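Search this site
Enter keywords

Ondden: Planning Software for Taking a PC Apart
Final project report, Carys Mathias and Rhodri Ellis
19 March 2018

3 comments | 12 shares

1. What we set out to do

Our proposal promised a planner that could strip any desktop computer. We would like the reader to forget the proposal. Ondden handles one tower, lying on its side, in a known spot on the table, and it handles that one fairly well.

2. How it works

The planner keeps a graph of parts and what blocks them. The memory can come out any time, but the CPU has to wait for its retention frame to be lifted. Each part also gets a place pose in the printed tray, so the hard drive stands in the rear slot, the CPU goes in the middle pocket and the RAM in front. Grirport, our motion layer, turns each step into a path and checks it against a model of the case.

The expansion card took the most work. Its bracket sits close to the chassis wall, and Grirport's first idea was usually to go through the wall. We ended up adding a short straight segment near the slot, checked every 2 mm - crude, but the case is grateful.
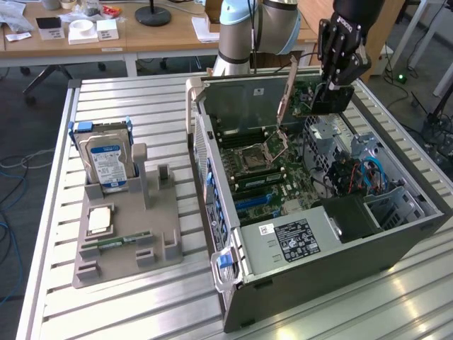

3. Results

We ran 100 card moves in simulation and 30 on the arm. All 100 simulated moves passed, which told us mostly about the simulator. On the arm, 24 finished without a stop. The log holds 2134 lines, almost all of them the same warning about joint limits - Rhodri now mutes it.

4. Left to do

Cables are still modeled as air. Carys has a branch that treats them as soft boxes, and it plans very slowly.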